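Sonton Desk Letter Scale

A small mechanical scale for people who still send things in envelopes and would like to stop guessing about the stamps. It has a spring, a dial and a tray. It does not connect to your phone, and your phone will get over it.

The dial reads up to 105 grams in 2-gram steps, plenty for a long letter to your sister or a short one to your landlord. Turn the knob under the tray to set it to zero before you weigh anything. If you skip this, the scale will still give you a number, with great confidence. 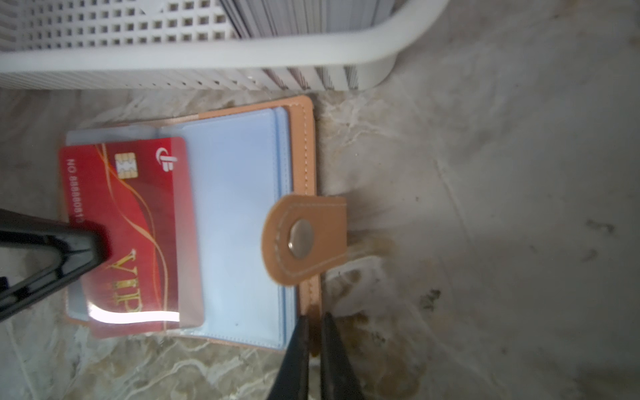
BENDSTEAD, February

New this month: the tray now lifts off for cleaning, a change customers have been asking for since the first batch. Inna Pylypenko, who designed the original, maintains that it was never dirty. The old tray will not fit the new body, so please check the underside before ordering a spare.

Body: painted steel, in gray or a green that we call Zallitz and everyone else calls green
Height: 6 inches
In the box: scale, spare tray screw, one sheet of instructions
Not in the box: stamps

Ships in two working days. Returns are accepted if the scale is unused, and we can usually tell.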